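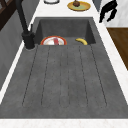
Pramis Kitchen Pack for Muster

Last updated: November

Simulated kitchens for training and testing pick-and-place policies. Runs inside Muster, no separate install. If you have Muster working already you can be loading scenes in a few minutes.

What you get

72 kitchen layouts. Sinks, counters, drainboards, floors, the lot. Each layout loads with its own stone and wood finishes and you can swap them from the config file. 386 loose objects – fruit, baked goods, plates, bowls, small stuff. All have collision meshes. Plates have a real rim so a gripper can catch on it, which a lot of people asked for after the first release.

Sink tasks are the big addition this time. Things start down in the basin, plates and bananas mostly, and the arm has to reach over the ledge and down past steep walls. Faucet counts as an obstacle. Policies that do fine on a flat counter tend to fall over here so don't panic at your first numbers.

Tasks in the pack

Basin to counter. Pick a named object out of the sink, put it on a plate on the counter.
Counter to basin. Same thing backwards.
Plate clear. Take the food off, then move the plate. Two stages, scored seperately.
Drainboard set. Object has to end up on the drainboard and stay put. Sloped or flat, you choose.

Each task gives you a plain text instruction, a start state and a success check. Success checks are short Python files, read them and change them if you disagree with us.

Demos

3,000 teleoperated demos come with the full license. Recorded in sim with the Diltex two-finger gripper model. Other grippers load ok but you'll need to collect your own demos or retarget, we dont ship a retargeting tool. Maybe later.

Cameras

One fixed camera over the sink, looking across the drainboard, plus a wrist camera. Fixed one can be moved. Keep in mind the basin ledge hides the lower part of whatever sits behind it if you drop the camera angle. Some users want that, some don't. There is a "high" preset if you need to see all of the basin floor.

Known problems

- Faucet lever doesn't turn. No water either.
- Thin objects lying against the basin wall sometimes jitter on load. Wait for the settle flag before you start the arm.
- Marble counters render slower than the plain ones. Turn reflections off for big batch runs.
- Old scene files from version 1 need the converter. It's in the tools folder.

Licensing

Try-out license has 2 layouts and no demos. Full license is per lab, not per seat, and covers updates to the current version. Sold direct or through Overgaard if your purchasing people need a reseller – same pack, their paperwork. Teaching use, write to us first.

Support

Email goes to Rajeshwari Lobo, who also built most of the sink layouts. Send the scene name, the seed and the log. Without the seed we can't rerun your episode. Replies are quickest in the mornings.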